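Cloldale Counter Display: Set-Up Guide
Section 4. Hanging and Arranging the Stock

Before you start this section, the base, the two side panels and the pegboard must be fully assembled as shown in Section 3. Check that the four corner screws are tight. If the pegboard moves when you press on it with your palm, go back to step 3.6.

You will need:
The bag of white hooks (Bag C)
A tape measure
A soft pencil
The stock you plan to display

4.1 Stand the display on a level floor or counter. Leave at least 15 inches of clear space in front of it.

4.2 Decide how many rows you want. Two rows suit most hand tools. Three rows are possible with short items such as drill bits and tape.

4.3 Lay the stock out on a table in the order it will hang. Measure the longest item in the top row and add two inches. Mark that distance lightly on the board in pencil, measuring down from the top hooks. The lower hooks go at this mark.

4.4 Hold a hook with its tip pointing up. Push the bent end through a hole in the board, then lower the tip until the hook sits flat. You should feel it seat.

CAUTION: Do not force a hook. If it will not go in, pull it out and check the bent end for burrs.

4.5 Fit the rest of the top row, then the lower row. Pull gently on each hook before loading it.
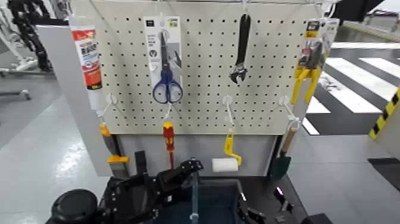

Reading time for Section 4: 3 minutes

4.6 Load the top row first. Carded and blister-packed goods, such as scissors and pliers, hang from the hole in the card. Tubes hang cap-down. An adjustable wrench hangs by its handle with the jaw at the bottom.

4.7 Load the lower row. Scrapers, screwdrivers, small paint rollers and garden trowels can share this row even though their shapes differ. Hang the scraper and the trowel with the blade pointing down, and the screwdriver with the shaft pointing down.

NOTE: Long pliers handles extend below the packaging. Measure to the end of the handles and not to the bottom edge of the card, or they will knock against the tool underneath.

4.8 Stand back and look along each row. Space the hooks by counting holes in the board. Leave enough room on both sides of a wide item for a customer to lift it off with one hand.

4.9 Rub out any pencil marks that still show.

Weight limits

Single hook: 800 grams
Whole board: 44 pounds

CAUTION: Do not hang hammers, axes or full paint cans on the standard hooks. Use the Briron steel hooks, sold separately in boxes of 100.

CAUTION: Keep open blades out of reach of small children. A scraper sold without a blade cover belongs on the top row in any store where children walk the aisles.

Changing the layout

To move a hook, take the stock off it first. Lift the tip, tilt the hook up and draw it straight out. Do not twist it. A hook that has turned pale at the bend is worn and must be thrown away.

Check every hook when you restock, and wipe the board with a damp cloth. Do not use solvent on the white finish.

Replacement hooks are listed under Bag C in the parts table, Section 7. Header cards and price strips are covered in Section 5.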